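Brolard 스마트 트레이너 5개월 사용기: 파워 정확도, 소음, 펌웨어 안정성

2025년 4월

Brolard의 다이렉트 드라이브 방식 실내 트레이너를 겨울 시즌 내내 사용했다. 도로 경기 준비용 인터벌과 장시간 저강도 주행이 주된 용도였고, 비교 기준으로는 크랭크 양쪽에서 측정하는 Gitik 파워미터를 썼다. 제품은 직접 구매했으며 제조사나 수입사의 지원은 받지 않았다.

설치와 구동계 호환

본체는 다리가 접힌 상태로 배송된다. 다리를 펴고 고정 핀을 끼운 뒤 카세트를 장착하면 조립이 끝난다. 카세트는 별매이며 12단 프리허브 바디는 기본 구성에 들어 있지 않다. 11단 사용자는 그대로 쓰면 되고, 12단 사용자는 부품을 따로 주문해야 한다. 설명서에는 이 내용이 마지막 장에 작은 글씨로만 적혀 있다.

스루액슬 어댑터의 가공 상태는 양호하다. 디스크 브레이크 캘리퍼와 본체 하우징 사이의 간격은 플랫마운트 프레임 기준으로 여유가 있었다. 다만 체인스테이가 낮게 처진 에어로 프레임에서는 간섭이 생길 수 있으니 구매 전에 치수 도면을 확인하기 바란다. 변속 인덱싱은 실제 휠과 카세트 위치가 조금 달라서 다시 맞춰야 했다. 케이블 장력을 반 바퀴 조정하는 것으로 충분했다.

파워 정확도

측정은 정지 구간과 가속 구간을 나누어 진행했다. 충분히 예열하고 스핀다운 보정을 마친 뒤, 정속 구간에서 Gitik과의 평균 차이는 2퍼센트 안쪽이었다. 구동계 손실을 감안하면 크랭크 쪽 값이 조금 높게 나오는 것이 정상이고, 실제로도 그런 방향으로 나왔다. 340와트로 유지하는 역치 인터벌에서도 편차의 폭은 커지지 않았다.

문제는 예열 전 구간이다. 본체가 차가운 상태로 시작하면 초반 값이 높게 표시되고, 내부 온도가 오르면서 차이가 줄어든다. 자동 보정 기능이 있지만 관성 주행 구간이 있어야 작동하므로 ERG 모드로만 타면 보정될 기회가 거의 없다. 기록을 비교해야 하는 날에는 본 운동 전에 수동 보정을 권한다.

스프린트에서는 순간 최대값이 크랭크 파워미터보다 낮게 기록된다. 내부 평활화 처리의 영향으로 보인다. 앱에서 평활화를 끄면 차이는 줄지만 그래프가 거칠어진다. 짧은 스프린트의 최대 출력을 관리하는 선수라면 트레이너 값 대신 크랭크 값을 기록원으로 지정하는 편이 낫다.

ERG 모드 반응

목표 출력이 크게 바뀌는 구간에서 부하가 안정되기까지 3초 정도를 예상했으나 실제로는 케이던스에 따라 달라졌다. 케이던스가 일정하면 빠르게 수렴하고, 페달링이 흔들리면 목표값 위아래로 출렁인다. 작은 체인링에 중간 코그를 물려 플라이휠 속도를 낮추면 출렁임이 줄어든다. 반대로 큰 체인링에서는 관성이 살아나 야외 평지 주행에 가까운 느낌이 된다. 타임트라이얼 자세로 장시간 타는 훈련에는 큰 체인링 쪽이 편했다.

낮은 케이던스 고토크 훈련에서는 이른바 부하 함몰 현상이 나타난다. 출력이 떨어지면 부하가 더 걸리고, 다리가 멈추기 직전까지 간다. 펌웨어에 보호 로직이 있으나 개입 시점이 늦다.

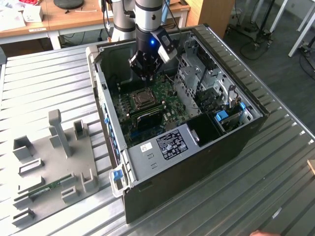

덮개를 연 데스크톱 본체와 메인보드 위쪽의 2지 그리퍼

연결과 펌웨어

블루투스와 ANT+를 모두 지원한다. 훈련용 프로그램은 Skusarum을 사용했고, 데스크톱과 태블릿에서 각각 시험했다. 블루투스 연결에서는 심박계와 트레이너를 동시에 물렸을 때 간헐적으로 출력값이 끊겼다. 끊김은 짧고 자동으로 복구되지만 레이스 모드에서는 그 사이에 그룹에서 떨어진다. ANT+ 수신기를 연장선으로 트레이너 가까이 옮긴 뒤에는 같은 증상이 재현되지 않았다.

펌웨어 업데이트는 전용 앱으로만 가능하다. 업데이트 중 화면이 꺼지면 전송이 중단되므로 태블릿의 자동 잠금을 해제해 두어야 한다. 중단된 뒤에는 전원을 뽑았다가 다시 꽂으면 처음부터 재시도할 수 있다. 겨울 중간에 배포된 판에서는 경사도 시뮬레이션의 하강 구간 반응이 개선되었다. 변경 내역은 앱 안에서만 볼 수 있고 이전 판으로 되돌리는 기능은 없다.

전원 없이도 기본 저항으로 페달링은 가능하다. 이때는 출력이 전송되지 않으므로 경기장에서 워밍업용으로 쓸 계획이라면 별도의 파워미터가 필요하다. 무게를 생각하면 애초에 경기장용으로 권할 제품은 아니다.

소음과 진동

본체 자체의 구동음은 작다. 귀에 들리는 소리 대부분은 체인과 카세트에서 나며, 선풍기를 켜면 거의 묻힌다. 바닥으로 전달되는 진동은 별개의 문제다. 고케이던스에서 낮은 울림이 생기고, 전용 매트 한 장으로는 완전히 잡히지 않았다. 매트 아래에 방진 패드를 추가하자 체감할 만큼 줄었다. 공동주택에서 이른 아침에 탈 계획이라면 패드 비용까지 예산에 넣어야 한다.

다리의 고정부에서는 사용 두 달째부터 안장에서 일어설 때 삐걱거리는 소리가 났다. 핀을 빼서 닦고 얇게 그리스를 바른 뒤 사라졌다. 이후 한 번 더 같은 작업을 했다.

비교

Jayasinghe의 동급 모델도 훈련 동료의 집에서 여러 차례 타 보았다. ERG 수렴은 Brolard가 빠르고, 스탠딩 시 안정감은 다리 폭이 넓은 Jayasinghe가 앞선다. Jayasinghe는 본체가 좌우로 조금 움직이는 구조여서 장시간 주행 때 안장 압박이 덜하다. 가격은 Jayasinghe가 높지만 카세트가 포함되어 있어 실제 차이는 표시 가격보다 작다.

장점
정속 구간 파워 정확도
구동음
ERG 모드의 빠른 수렴(케이던스가 일정한 경우)

단점
예열 전 출력값 편차
12단 프리허브 별매
저케이던스 고토크 훈련에서의 부하 제어
펌웨어 되돌리기 불가

평가

구조화된 인터벌 훈련을 중심으로 겨울을 보내는 동호인과 아마추어 선수에게 적합하다. 크랭크 파워미터를 이미 가지고 있고 출력원을 그쪽으로 통일할 수 있다면 예열 편차와 스프린트 기록 문제는 대부분 해결된다. 가상 레이스 비중이 높은 사용자는 ANT+ 수신기를 함께 구입하는 것이 좋다. 산악 구간 대비로 저케이던스 훈련을 자주 한다면 ERG를 끄고 경사도 모드에서 기어로 부하를 조절해야 한다. 7월 이후의 고온 환경에서는 아직 시험하지 않았으므로 여름철 열 편차에 관한 평가는 이 글에 포함하지 않는다.

종합 점수: 5점 만점에 4점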